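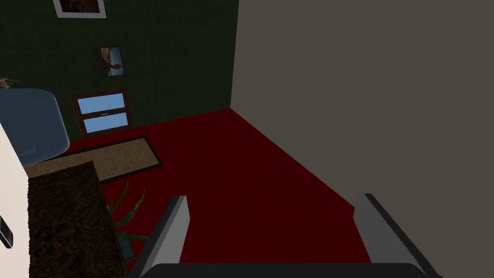
OK quick one tonight, dishes still in the sink.

Quit sugar in my coffee. Day 7. Was not planned at all, I just ran out on Sunday and didn't feel like putting boots on. Then Monday same thing. Then it was a project I guess.

First two days were awful. Coffee tasted like a burnt pan. I drank half and poured the rest on the fern (fern is fine so far). Day 3 headache, but I also slept four hours so who knows. Day 4 Annapurna brought in those almond cookies from her mom and I ate five, so did I really quit anything?? Saqib says cookies don't count if the rule is only coffee. Going with that.

Things that helped: smaller mug. A pinch of salt in the grounds, Szu-yu's tip, sounded gross, works. Drinking it before its lukewarm. Milk, lots of it.

Things that did not help: cinnamon. Just sits on top like dust and then you cough.

I looked at what I was using before. Two big spoons a cup, four cups, more on deadline weeks. Did the math on the back of the gas bill and then stopped doing the math.

Weird part, yesterday I had a latte at the place by the bus stop, they put syrup in by mistake, and I couldn't finish it. Way too sweet. Me! The person who used to drink the milk out of the ceral bowl and then go back for more ceral.

Not promising anything. If I'm still at it in February I'll write again, maybe try tea next. Anum wants me to give up soda too and the answer to that is no.

Anyone got a bean that isn't so bitter? Cheap please. Leave it in the comments, I do read them, just slow. Ok dishes.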